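Desk calendars – does anyone still use one at work?

maitev
So I got moved to a new cubicle in May and the supply cabinet had a stack of those stand-up desk calendars with the spiral on top. I took one mostly to fill the space next to my monitor, and now I look at it all day long. I haven't opened the calendar on my computer just to check a date in weeks. Am I the only one? And which kind do you like – stand-up, wall, or the big blotter type you write on?

jchauke37
Blotter, no contest. I write everything on it – phone numbers, lunch plans, the part number for the printer ink. The stand-up ones have no room to write and they fall over every time I reach for my coffee.

rodrigo_m
Mine has never fallen over. You have to fold the base all the way out and push the tab in until it clicks. Half the people in my office leave it half folded and then complain!

jchauke37
I pushed the tab in. It still fell over. Maybe the cheap ones are the problem.

Visi_C
I'm with Maite. We get ours from Hotero every year (they do the printing for our building) and I love having the whole month in front of me while I'm on the phone. My only gripe is flipping the page. If you yank it from one corner the holes tear, and by fall you've got pages hanging off the wire. I use two hands and go slow, and then I wiggle the sheet a little so it settles at the back.

rodrigo_m
Two hands for a calendar page, lol. I do it with one finger.

Visi_C
And how do your holes look, Rodrigo?

rodrigo_m
...not great.

mquintana
Paper calendars are a waste, sorry. Our office ordered over 1,000 of them one year and boxes of them went straight to recycling. My phone reminds me of things. A piece of cardboard can't do that.

maitev
Fair point on the waste, that's an awful lot of calendars. But my phone also shows me 23 other things the second I pick it up, and then I forget why I picked it up. The cardboard leaves me alone :)

jchauke37
Does yours at least have decent pictures? Ours was all bridges.

maitev
Health stuff! Each page has some piece of advice on it. I kind of like it, and it did get me to finally call about my checkup, so there's that. The numbers are nice and big with some of the days in red.

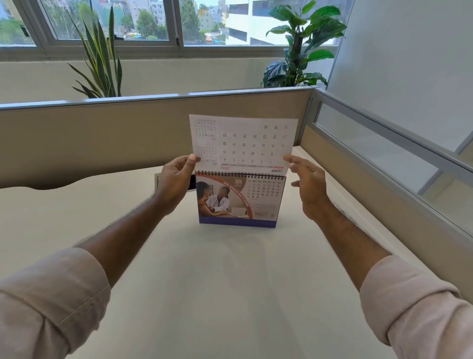 June 2026, "Have regular health checks"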